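Gallery: tidying up, simulated
Larby / Projects / Chores / Gallery

Larby has been asking the same question of machines for a while now: which of the small jobs in a house or behind a shop counter could be handed over today, without somebody standing by to finish them off? Dishwashers and washing machines settled their share of it long ago by keeping the job inside a box. What remains is mostly picking things up and putting them somewhere else. It is dull work, it accounts for a good part of the day in any kitchen or stockroom, and it has proved hard to automate at a sensible price.

The gallery covers the tidying task, which is run in simulation. Objects of different shapes and thicknesses are set out, and the arms have to collect them and place them. Simulation is cheap, it can be reset in a moment, and no crockery is lost. Its weaknesses are well known. Friction is a number somebody typed in, nothing is sticky, and a spoon has never been bent by a drawer. Results should be read with that in mind, and we would not quote any of them to a customer.

We work to a plain scoring rule. A run consists of 16 placements. A placement counts if the object is released where it was meant to go and is still there 10 seconds later. An object that is dropped and picked up again still counts, but the second attempt is logged, and after 3 attempts the object is written off and the run moves on. We score the task as a shop manager would, by what is left to do afterwards. Elegance of movement gets no marks.

Small rigid blocks are the easy end of the range. They have parallel sides, they don't roll, and a two-fingered gripper suits them. Long thin things are harder. A pencil or a marker can be held well enough across the barrel, but it swings if it is taken away from its middle, and a round one may turn between the fingers on the way up. Most of the useful work lies in choosing where to hold.
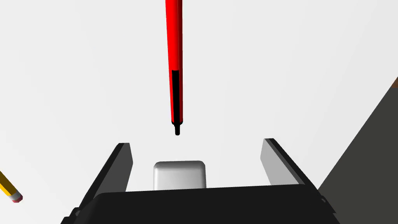
Ofori wrote in to say that blocks and pens prove very little, and that any shop assistant would clear the same surface in the time it takes the machine to line up one grasp. The fair test, by this account, is a drawer that other people keep opening, with string in it.

We accept the point about speed. At present a person is faster on every object in the set, and the gap is widest on the thin ones. The counter-argument is that speed matters less when the work is done after closing. A machine that takes until 4 a.m. to put a stockroom straight has still put it straight by opening time, provided it doesn't stop at the first awkward item and wait for help. The stopping is the real cost. A slow run needs no one present, while a run that halts twice a night needs someone on call.

On the drawer, we have nothing to show yet. String, cloth and cable are outside the current set, as is anything that deforms when gripped. They will be added when the rigid objects are reliable enough to be boring.

Flat objects deserve a separate note. A sheet of paper on a smooth surface offers almost no edge to a finger, and people deal with it by sliding it to the edge of the table or lifting a corner with a nail. Neither trick comes free to a gripper. Cutlery sits in between: the bowl of a spoon stands clear of the surface and the handle often doesn't, so the obvious place to hold it can be the worst one. Cirnia, whose interest is in canteens, asked for cutlery to be weighted more heavily in the score. We left the weights alone and now report it as a separate line.

Two arms help with some of this and complicate the rest. One can steady while the other lifts, and an object can be passed across when it lies out of reach. The price is that each arm becomes an obstacle to the other, and a cautious planner will happily park one of them for most of a run. When we allowed that, the second arm was doing very little for its keep.

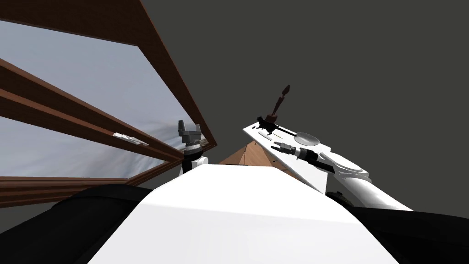 Right arm across the tray, with the spoon and the thinner items still on it.

For readers who want a verdict, ours is narrow. Sorting rigid objects of known shape, in a fixed place, overnight, is close enough to be worth costing. General tidying in a lived-in room is not close, and a good score in simulation does little to change that. The gap between the two is mostly made up of objects nobody put on the list.

Notes on the task
Runs in the current batch: 32.
Objects are rigid throughout. No liquids, no food, no glassware to be handled.
Attempts are logged per object and per arm.
The scoring sheet is the one drawn up for the Clurance stockroom study, with the shelf-height column removed.
The next batch is planned for December, with cutlery reported separately from the start.

Back to Chores
Next gallery: Shelves and labels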